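The Second Quote

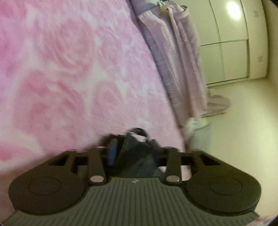

The gripper over the rose blanket, with the lavender cloth and the wardrobe beyond.

Kumudini Samarakoon had until four o'clock to send the equipment list upstairs, and the list still had a hole in it.

Line 9 said "hand-held grippers, quantity." The rest of the row was blank. Everything above it was settled: chargers, storage, two laptops, the rent on the apartment through January. Everything below it depended on line 9.

She had two quotes. Medeck wanted 200 dollars less per unit and would ship in 16 weeks. Hilance could ship right away but charged 2,000 for a service plan, and the plan wasn't optional. She had called to ask.

"What if we buy fewer?" she said.

Dilani Sultana was in the bedroom doorway with her shoes off, eating crackers out of the sleeve. She had done the morning's work on the fleece blanket and would do the afternoon's.

"Fewer than what?"

"Fewer than I told Ranasinghe in the fall."

"What did you tell Ranasinghe in the fall?"

Kumudini turned the laptop so she could see. Dilani read it, chewing, and handed it back.

"That was before we knew how long a room takes," she said.

It was true. In the fall they had planned on getting through a bedroom before lunch. Then they started doing bedrooms. Cloth was slow. You couldn't hurry a blanket, and if you picked up a soft thing badly you had to put it back and pick it up again. The plan had said nothing about putting things back.

"So we need more grippers," Kumudini said.

"We need more people. A gripper in a drawer doesn't do anything."

"People are a different budget."

"I know they are."

Kumudini typed a number on line 9, looked at the total, and deleted it. She tried it with Medeck's price and no one to use the tools until they came. She tried it with Hilance's price and the service plan spread across the year. The second total was worse, but it was worse in a way she could explain.

"What breaks?" she asked. "On the ones we have."

Dilani thought about it. "The pads wear. I'd want spare pads before I'd want another whole unit. And the case from Zilik has a bad latch, but that's a case."

"Do spare pads come with the plan?"

"You're the one with the quote."

She looked. They did, on page 2, under a heading she had taken for boilerplate. She read the paragraph twice and then called Hilance again and had the woman there read it to her out loud.

When she hung up, Dilani had gone back in. Kumudini could hear her moving the hangers along.

She filled in line 9. It was a smaller number than she had promised, and she wrote a note beside it saying why — cloth takes longer, pads wear out first, see page 2. She took out the sentence that began "We regret." Then she added a row at the bottom for one more operator, left the cost in plain sight, and marked it as a request.

"Ranasinghe's going to ask about the new row," she called.

"Tell him to come do a blanket," Dilani said.

Kumudini put that in the note too, in politer words, and sent it at ten to four.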